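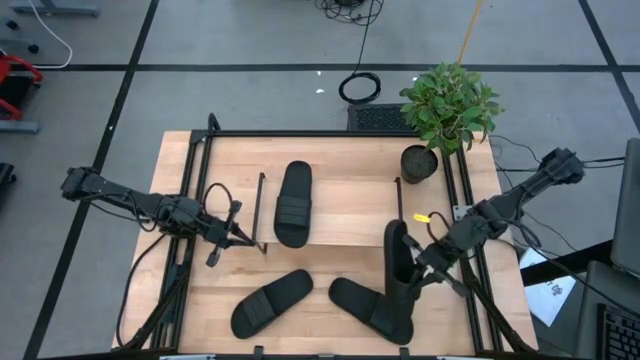
Wanda Sadowski objected, in her comments on the pilot report, that a slide sandal is too simple a shoe to tell us much about shoe storage. It has no laces, no heel counter and no tongue, and in her view any shelf that can hold a boot can hold a slide. We disagree in part. The slide is the shoe most often left on the floor in the Prumlow household survey (60 households, entryways only), and its open strap makes its footprint on a shelf harder to predict than that of a closed shoe.

### 4.2 Shelf and footwear

The shelf has a pale wooden board carried on black metal supports. It is low, and the space under the board was treated as usable storage only when a slide could be pushed in without tilting it. All slides used in this part of the work are black, so that color could not serve as a cue when matching left to right. The ribbed strap was taken as the reference feature for orientation. A slide is described as "strap front" when the strap lies nearer the front edge of the board than the open end of the footbed, and as "strap rear" in the opposite case.

Placement on the tabletop in front of the shelf was left free. In the Stiltdale entryway, from which the starting layouts were drawn, slides were seldom left parallel. They were usually left at an angle to each other, with the straps pointing away from the door or toward the nearest wall. We kept this habit in the layouts — a tidy starting row would have removed most of the sorting work.

Stacking was not allowed at the end of a trial. Overlap during a trial was recorded but carried no penalty. A slide set down across the strap of another tends to rock, and Haruna Tanabe's earlier notes on the Morikawa racks give this as the main cause of shoes falling from the upper board. The difference in height between the strap and the sole is easiest to judge from the side (Figure 3).

**Figure 3.** Slides on the tabletop and on the shelf board, side view. The strap of the slide left of center stands clear of the sole, leaving an open space beneath it.
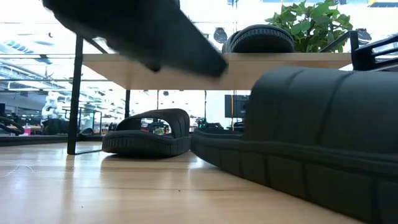 ### 4.3 Scoring of layouts

Each final layout was scored on three points: whether every slide was on the board, whether the two slides of a pair were adjacent, and whether all straps faced the same way. Layouts were scored by Akihiko Matsuda and Leandro Cabral working separately. Of 300 layouts, 13 were scored differently by the two, and all of these concerned strap direction.

The disagreements were traced to slides lying diagonally across the board, where neither end was plainly nearer the front edge.
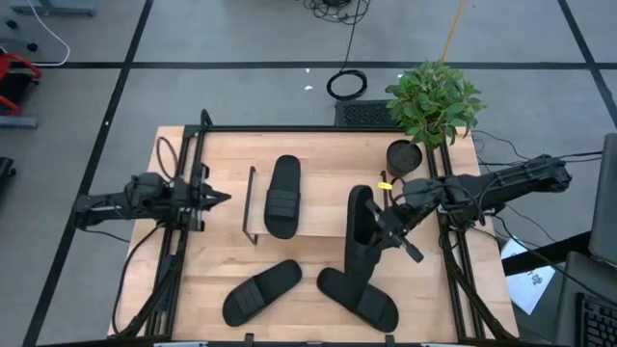
For such cases a tie rule was added. The direction of the strap is read against the long axis of the board, and a slide turned more than halfway toward that axis is scored as unaligned, whichever way its strap points. The rule was applied to the full set, including layouts on which the scorers had already agreed. It does not apply to slides left on the tabletop, which fail the first point regardless of their angle.

The scores say nothing about wear on the board or about how long a layout lasts in daily use. Those questions are taken up with the Cliltia data in Section 6.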